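Takell Wrist-Camera Arm: Dealer Page and Open Day Notes

Equipment > Robot arms > Small bench arms

Sold by Tradine. Made by Takell. Control software by Kedik.
Status: floor model on request
Payload: ask for the current sheet before you order

We sell this arm, so take that into account. We also sell three other arms that do much the same job, and we don't much care which one you buy as long as it doesn't come back. That is why these pages include notes from whoever on our staff went to see the thing running. Takell has read this page and asked for two changes. We made one of them.

What Takell says it does

The pitch is "delicate handling of irregular hanging objects." The arm carries a small camera at the wrist, and the Kedik software uses that view to work out where to close the gripper. Takell says you can set up a new task in 15 minutes with no programming background. The brochure shows a smiling woman doing this with a cup of coffee in one hand.

What we saw at the open day

Ustyna Semeniuk from our bench equipment desk went to the Ostapchuk showroom in December, when the arm was on display from ten in the morning. The staff were friendly and the coffee was bad. Her notes follow, with the swearing taken out.

Setup. The 15-minute claim was not shown. The task was loaded before the doors opened, and when she asked to see one built from nothing she was told the person who does that had stepped out. He was still out at lunch. We would like to believe the number, but we can't repeat it to customers as something we have seen.

Speed. Slow. The arm stops before each approach, thinks it over, and then moves. Takell calls this a safety feature. It may be one, but if you pay people by the hour to stand next to it, ask for a timed run on your own parts.

The task. Brushwork supplies were the subject, and as a choice it was better than the usual foam blocks. Hanging things swing, and a thin black shaft gives a gripper very little to aim at. Ustyna asked if someone could nudge the rack and start again. They did it once, politely, and then suggested she might like to see the cable management.

Noise. Fine. You can talk over it.

The wrist view. Visitors could follow the camera feed on a monitor, and we think this was the most useful part of the day. The horizon tips as the wrist rolls, so a carved dark wood stand leans well over to the right while its three brushes stay lined up with it. Small white characters show up on one shaft, and the red ones on the felt mat underneath are readable, ink stains and all. If your work involves checking a label before you pick something up, ask about this. 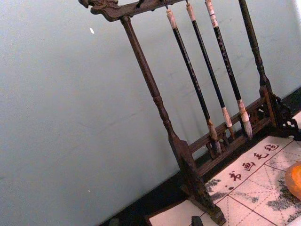
Claims we would question

"Tested for 1000 hours." Tested doing what? We asked in writing and got the brochure back.

"Picks up 500 different objects." The list exists, and a lot of it is bottles.

"Works in any light." The showroom had even light and a plain wall. Try it next to your own window.

Who should consider it

Small labs and teaching shops that want a wrist camera and can live with the pace. If you need to move 200 parts before lunch, look at something else on our list. We will quote you for a trial unit with return shipping included, and we suggest you take the trial before you sign for the full package.

Ask for Ustyna at the bench equipment desk. She will tell you the same things with less tact.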